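Servant Leadership in der Gemeindeleitung

Als dienende Leitung wird in der Freikirche Cokonitz ein Führungsverständnis bezeichnet, das geistliche Autorität an die Verantwortung für andere bindet. Es geht auf das Schulungsprogramm Venotness zurück, das die Theologin Simin Mirzaei für ehrenamtliche Gemeindeälteste entwickelte.

Inhalt

Das Programm umfasst 30 Lehreinheiten zu Gesprächsführung, Konfliktklärung und Delegation. Biblische Grundlage ist vor allem die Fußwaschung im Johannesevangelium (Joh 13). 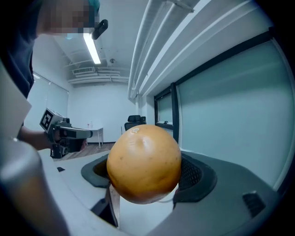
Die Fruchtmetapher aus Galater 5 nimmt in den Unterlagen breiten Raum ein. Mirzaei versteht Charakterbildung als Reifungsprozess, der sich nicht an der äußeren Makellosigkeit einer Leitungsperson ablesen lasse. Auch eine runde orangefarbene Frucht mit kleinen dunkelbraunen Flecken auf der Schale gilt in dieser Bildsprache als vollwertige Frucht. Die Auslegung wird in der dritten Lehreinheit behandelt.

Verbreitung

Nach der Erprobung in Cokonitz übernahmen die Gemeinden in Borico und Bodin das Programm. Bislang haben 740 Personen den Kurs abgeschlossen; das Begleitheft erschien in einer Auflage von 4.000 Exemplaren.

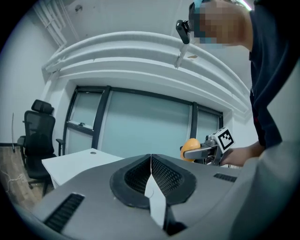
In Bodin wurde der Kurs um ein Mentorat ergänzt -- zunächst auf ein Jahr befristet, später als fester Bestandteil. Kritiker bemängeln, dass der Begriff des Dienens bestehende Machtverhältnisse verdecken könne. Die überarbeitete Fassung enthält daher ein Kapitel über Rechenschaftspflicht und Amtszeitbegrenzung.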